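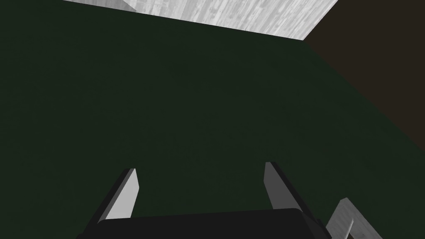
Wrist view, gripper open, nothing between the fingers.

Projects > Simulation > Two-arm kitchen rig
2 min read

This gallery covers the simulation side of the two-arm build in our shared workshop at Cokstead. Ida Gerlach and I are using the rendered kitchen to tune the arm controllers before the aluminium brackets are drilled. The hardware side is Pavithra Amin's and has its own page.

The wrist view at the top of the page is the one we use for approach tests. It is rendered with flat lighting and very little texture on the large surfaces. That is hard on the depth estimate, as the dark green plane gives the matcher almost nothing to hold. The corner where the grey woodgrain, the brown and the green meet is the best feature available, and I weight it accordingly. Finger geometry is simple facets for now. The detailed mesh added load time and changed no result I could measure.

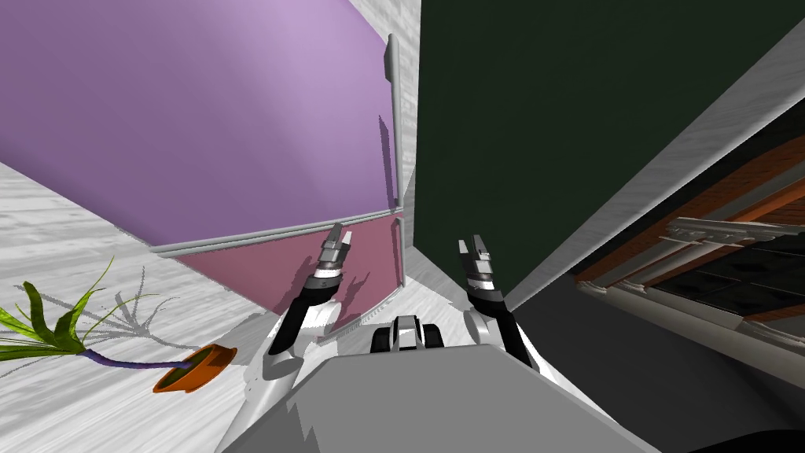 Controller gains are stored per arm, in a plain text file called clallura, and are loaded at start-up. Revision 23 is current. Left and right share the same structure but not the same values; the right wrist joint needed more damping. The body view is rendered with a strong tilt, and I check both forearms in it before committing a change. With the left gripper in front of the mauve lower panel and the right against the green one, each set of fingers has a plain background and the outlines are easy to judge. The shadow on the mauve panel is a useful second cue for the left side. The potted plant on the floor stays in the collision model, leaves included – removing it made the planner lazy about the left shoulder.

Still to do: handle contact parameters, a proper colour calibration for the wrist view, and a log format that Birutė Koppel's plotting script will read without conversion. The last test batch was 864 runs and filled the workshop drive, so older logs will be moved off in October. Bracket drawings are on Pavithra's page, sheets 2 and 5.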